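A Pass in Simulation Should Not Close a Fault Report

Opinion
April 21, 2025

In March the two-handed sorting cell at our Prastier site closed its left hand on a tray edge and did not let go. The arm continued along its planned path, dragged the tray across the bench and stopped only when an operator pressed the emergency button. There were no injuries. The tray was bent, one finger joint was replaced, and the cell returned to service after 2 shifts.

It is the manner of its return that concerns this department. The fault report was closed on the strength of 1,000 simulated runs, all of them completed without a failed release. The figure was quoted in the closing note and again at the site meeting, and on both occasions it was received as proof. In our view it was nothing of the kind, and the practice of treating it so should end.

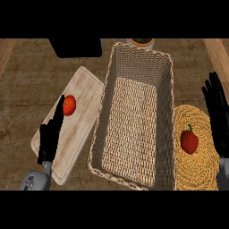
Lurnovix Department of Machine Safety

The simulated task is a reasonable one. A tomato rests on a cutting board and a red pepper on a round woven mat, with an open basket between them and a hand on either side. The planning software must bring both items to the basket without the arms obstructing each other. We have no quarrel with the developers who built it, and the work has found planning errors that would have been costly to meet on the shop floor.

The March fault, however, was not a planning error. The inspection found that the finger position sensor had drifted, so that the controller believed the hand to be open when it was closed. In the simulation the sensor reports the true position of every finger at every moment. A fault of this type could not arise there, whether the test was run once or 1,000 times. The runs answered a question that the incident had not asked.

It has been put to us that physical testing is slow and that customers are waiting. Both points are fair. The release test on the Nelari bench takes 600 cycles, and a cell under test earns nothing. Yet the maintenance log for the Prastier cell holds 2,351 entries, and the earlier entries include repeated notes of a hand that was slow to report itself open. Those notes were available to anyone who looked. An afternoon spent reading them would have told us more than a further night of simulation.

We therefore ask for a plain rule. Where a fault involves a sensor, a cable, a brake or any other physical part, the report should stay open until that part has been tested on a real machine. Simulated results may be attached, provided the author states which faults the model is able to show and which it is not. The person who closes the report should not be the person who ran the simulation.

The Cieślak site already works in this way, and its reports take longer to close. Managers there have accepted the delay. We see no reason why the other sites should be held to a lower standard, and we have asked for the Prastier report to be reopened.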